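Setting up Skirach – controllers, saves and first launch

Read this before you start a campaign. Most of the trouble people have with the game comes from skipping the options screen and going straight in. Fifteen minutes here, then play.

What you need

The game, patched. Free disk space for the patch on top of the install, because the patcher makes a second copy of the big files before it swaps them. A controller or a keyboard, either works. A Dustora account only if you want co-op or shared saves. Single player needs no account at all.

Part 1. Install and patch

1. Install from the launcher. Pick a drive with room to spare. Moving the game later works but breaks the mod folder path, see Part 6.

2. Let the patch finish. Don't hit Play when the button lights up. It lights up early. Wait for the small text under it to say Ready.

3. Start the game once and quit from the title screen. This writes the settings file. Without it none of the changes in Part 3 will stick.

4. If you had the old beta installed, delete the beta settings folder by hand. The uninstaller leaves it. Old beta settings give you a black screen with menu music, and that's all you get.

CAUTION: Do not delete the folder called Profiles. That one is your saves. It sits right next to the settings folder and the names look alike at a glance.

Part 2. Controller

1. Plug in or pair the controller before starting the game. Skirach looks for it once, at the splash screen, and never again.

2. Go to Options, Input, Device. Choose your pad from the list. If it shows up twice, take the second one. The first is the launcher's own copy and it drops button presses.

3. Press Calibrate. Leave both sticks alone until the bar fills. Then push each stick all the way round, slowly.

4. Set dead zone. Default is too small for a worn pad. If the camera drifts when your hands are off, bump it up one notch at a time.

5. Turn off Adaptive Aim. Turn it back on later if you miss it. It fights you in the Tridberg rooftops section, where it likes to grab targets two streets over.

6. Wireless pads: put in fresh batteries before the first long session. Low power doesn't give a warning in this game, you just lose inputs at random. Don't mix old and new cells. Check the plus and minus marks. Take the batteries out if the pad is going in a drawer for months.

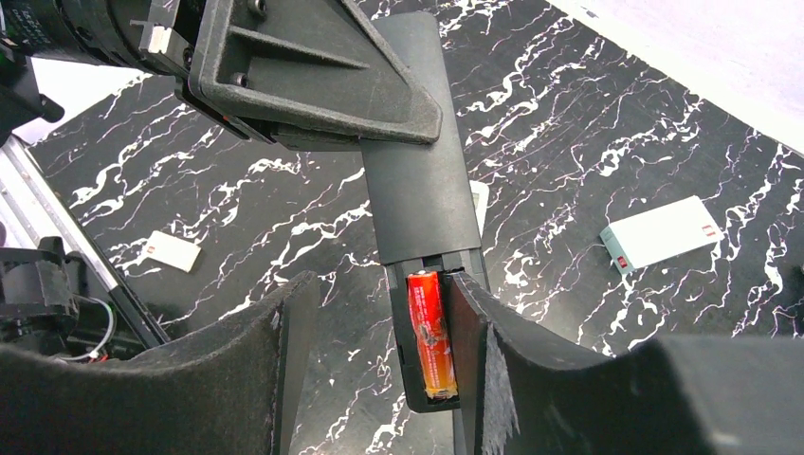
Guide by the Rooftop Saves desk | Setup guides | Updated August

7. Rumble is under Sound, not under Input. No idea why. Set it to Low. High rumble eats battery and drowns out the footstep cues.

NOTE: Keyboard players can skip all of Part 2 except step 5. Rebind Climb off the space bar though. Jump and Climb share it by default and you will jump off things.

Part 3. Picture and performance

1. Options, Display. Set the mode to Borderless. Full screen mode crashes on alt-tab for a lot of setups and the fix hasn't landed yet.

2. Frame cap. Set one. Menus run uncapped otherwise and the fans go crazy on the map screen.

3. Crowd Density is the big one. Drop it before anything else. High looks great in the harbor district but costs more than shadows and reflections put together. Medium still feels like a city.

4. Shadows to Medium. Hard to see the difference from High outside of cutscenes.

5. Motion blur, film grain, lens dirt – off, off, off. Taste, mostly, but lens dirt hides the guards' torches at night so that one matters.

6. Field of view. The slider goes up to a silly number. Anything past three quarters stretches the climbing animations and makes jumps hard to judge.

7. Apply. Then restart. The menu says no restart needed. Restart anyway, Crowd Density doesn't reload untill you do.

If the game stutters for the first few minutes after a restart, leave it alone. It's building its cache. Stand on a roof and look around. If it still stutters after you've crossed the map once, go back to step 3.

Part 4. Sound and subtitles

1. Set output to Headphones if you use them. The TV setting buries voices.

2. Music down a little, voices up. Guards talk quietly and what they say tells you the patrol route.

3. Subtitles on, size Large. Speaker names on too. Half the missions have people talking over each other.

4. Background captions: your call. Useful for hearing alarms you can't place. Clutters the screen in markets.

Part 5. Saves

Skirach has 2 kinds of save and they don't talk to each other. Read this twice.

Checkpoint saves. Automatic. One per profile. Overwritten every time you enter a new district or finish a mission.

Manual saves. Only at safehouses. Walk up to the desk, hold the interact button. You get 200 slots, so use a new one each time and don't overwrite.

1. Make a profile. Give it a name you'll recognize. "Player" is the default and if you have a beta save it's also called Player.

2. Play the opening up to the first safehouse. You can't save by hand before that. It's a long opening. Don't quit in the middle, the checkpoint in there is known to load you under the floor.

3. Save by hand the moment you get the desk.

4. Quit to title, load the manual save, check it works. Do this once and you can relax.

5. Copy the Profiles folder somewhere else now and then. Once a week, say every Friday, is plenty.

CAUTION: Never turn on cloud saves while the game is running. Quit first, turn it on in the launcher, let it sync, then start. If a box asks which save to keep, look at the play time on each. The newer date is often the wrong one, since an empty profile counts as new.

If a checkpoint goes bad, load your last manual save and travel to any district border. That forces a fresh checkpoint. Don't reinstall, it doesn't help.

Part 6. The Molefe patch (optional)

Fan-made. Free. Fixes the broken side mission in the cathedral quarter, the lost coat bug and a lot of text errors. Not supported by the publisher, so turn it off before sending in a bug report.

1. Back up Profiles. Yes, again.

2. Unpack the download into the folder called Mods. If there isn't one, make it. Capital M, the game is picky.

3. You should end up with Mods, then Molefe, then the files. If you see Molefe inside Molefe you've unpacked it one level too deep. Move it up.

4. In the launcher set Load Mods to Yes.

5. Start the game. The title screen should show a small M next to the version. No M, no patch – go back to step 3.

6. Load a manual save, not the checkpoint. Checkpoints made without the patch keep the old bugs.

If you moved the game to another drive, the launcher still points at the old Mods folder. Change it by hand under Paths. The Browse button there does nothing at the moment, you have to type it in.

NOTE: Co-op needs both players on the same patch, or both without. Otherwise you connect fine and then drop out at the first loading screen.

Part 7. Co-op

1. Log in to Dustora from the title screen, not from the pause menu. The pause menu log in hangs.

2. Finish the first safehouse before trying to join anybody. The option is grayed out until then and the game doesn't say so.

3. Co-op missions take 2 players. Host picks the mission. Progress counts for both but loot doesn't, the guest has to open their own chests.

4. Voice chat is on by default and set to open mic. Change it to Push to Talk under Sound, Chat.

5. If you can't find your friend's game, check you both have the same region set. Auto doesn't always pick the same one.

Part 8. Before you start the campaign for real

A few in-game settings that are easier to fix early.

Turn off the mini map arrows for collectibles. There are 800 of them across the city and the screen fills up with icons before you've left the first street. You can turn them back on after the story.

Leave mission hints on for the first couple of chapters. The tutorial skips the smoke throw completely and the hint is the only place it's mentoined.

Pick Normal. Hard changes guard health and nothing else, so fights get longer and stealth stays the same. You can switch at any safehouse.

Don't buy the first armor set. It looks good in the shop but you find the same one in a chest at Tridberg, north gate, up the ladder behind the stables.

Quick fixes

Black screen, music playing – old beta settings. Part 1, step 4.

Controller not found – quit, connect it, start again.

Camera drifts – dead zone. Part 2, step 4.

Character won't let go of a ledge – tap Crouch, not Jump. If still stuck, fast travel out. You keep your items.

No sound in cutscenes – output is set to a device that's unplugged. Pick it again even if it looks right.

Save desk doesn't respond – you're still in combat. Wait for the red edge on the health bar to go away.

Related
Skirach: best order for the Tridberg side missions
Molefe patch: what changed in the latest build
Dustora accounts: linking and unlinking
Every safehouse desk and how to reach it
Photo mode basics

Contact | Corrections | Copyright Rooftop Saves | Back to top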